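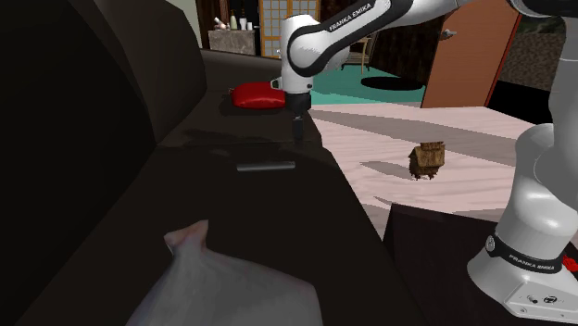 Breakfast series: who pays the speaker's travel, host or sponsor?

Posted by Jennylyn Rivera, May 18, 2024

I handle registration for a business breakfast series in Pallomstead. Our June speaker is flying in. The sponsor, Cadwaladr, covers the room and food for 71 guests, and its agreement says "event costs" with no definition. The flight and hotel come to $3,835. Can I bill that to the sponsor? 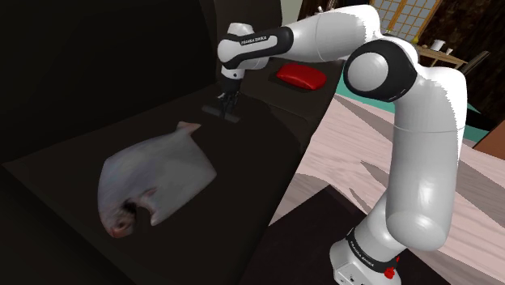
Does the speaker's invitation letter matter here? It matters a great deal, as whoever signed the letter owes the speaker, whatever the sponsor later agrees to repay.

vellel

Read the agreement for a cap or a schedule of costs. If there is neither, travel is arguable – but get written approval before you book. Send a one-page estimate with airfare, hotel and ground transport on separate lines.
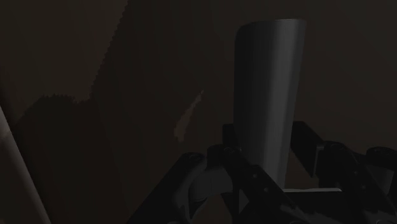
Ask for a reply within 13 days. If the fare hold runs out first, the host should book a refundable ticket and carry the cost until the sponsor answers. Keep the receipts under the speaker's name, apart from catering.

bisix

We just put it in the ticket price. $28 a seat and it still didn't cover the hotel. Get a local speaker next time.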